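Chapter 4
Reading a Rulebook

What this chapter covers
How a set of tabletop rules is put together
The turn sequence and why it comes first
Finding a rule during play
Keeping a record of local rulings
Key terms: activation, phase, stat line, errata, house rule

4.1 Before the first game

Most players meet a new set of rules in the same way. Someone in the club has played it twice, explains it across the table for ten minutes, and the game begins. This works well enough for a first evening, but it leaves gaps. The person explaining will pass on their own mistakes, and the new player has no way of telling which parts were in the book and which parts were a guess.

Chapter 3 dealt with choosing a game and agreeing a scale. In this chapter we suppose that the choice has been made and that the rulebook is on the table. Our main example is Grollow, a skirmish game for two players written by Thulani Engelbrecht. It is short, at 28 pages, and it is laid out in the order that most modern rulebooks follow. Where a larger game does things differently we turn to Harnudard, a battle game with a much longer book and a separate volume of army lists.

Readers who own neither game can follow the chapter with any rulebook they have to hand.

4.2 The parts of a rulebook

Open the book at the contents page and look for the turn sequence. In Grollow it is on page 6, before movement, shooting or morale are described in any detail. Read this page twice. Everything else in the book hangs from it, and a rule about shooting makes little sense until you know when in the turn shooting takes place.

After the turn sequence come the core rules, one phase at a time. Then come special rules, which change or override the core rules for certain troops. Scenarios and army lists are normally at the back. A stat line, such as the one given for the Grollow pikeman, is a row of numbers that tells you how far a model moves, how well it fights and how many points it costs.

Do not try to learn the special rules at this stage. Pick the few that apply to the models you will be using and leave the rest.
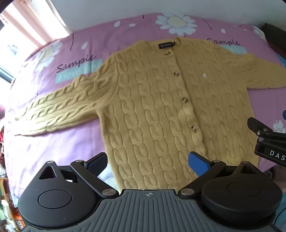 Yellow cable-knit cardigan on a daisy-print bedspread.

4.3 Looking things up during play

A question will come up in the middle of a turn. The usual order for settling it is as follows.

1. Check the special rules of the troops involved.
2. Check the core rules for the phase you are in.
3. Check the errata, if the publisher has issued any.
4. If there is still no answer, agree on one, or roll a die, and carry on.

The fourth step matters more than new players expect. Merle Prendergast, who wrote the Harnudard tournament pack, allowed two minutes for any query and asked players to settle the matter by die roll after that. Few games are improved by a quarter of an hour spent reading.

4.4 Writing down what you decide

A ruling made at the table should be written down, or it will be argued again in May by the same people. A plain notebook will do. Record the page number, the question, and what was agreed. Case Study 4A follows Raghda Darwish and Tumelo Rampersad through a Harnudard campaign of 14 games, in which their notebook grew into a set of house rules longer than the scenario section of the book itself — a result neither of them wanted. We look at how they cut it down again.

Case Study 4B is shorter. Mandla Mabuza ran a 900 point league and used no house rules at all, and we compare the sorts of dispute that came up in each.

4.5 Before you read on

Have a rulebook, a pencil and some slips of paper ready. Mark the turn sequence, the shooting rules, the combat rules and the morale rules with a slip each. Write the page number of the quick reference sheet inside the front cover, if the book has one. The exercises in section 4.6 ask you to find ten rules against the clock, first with the slips in place and then using only the index.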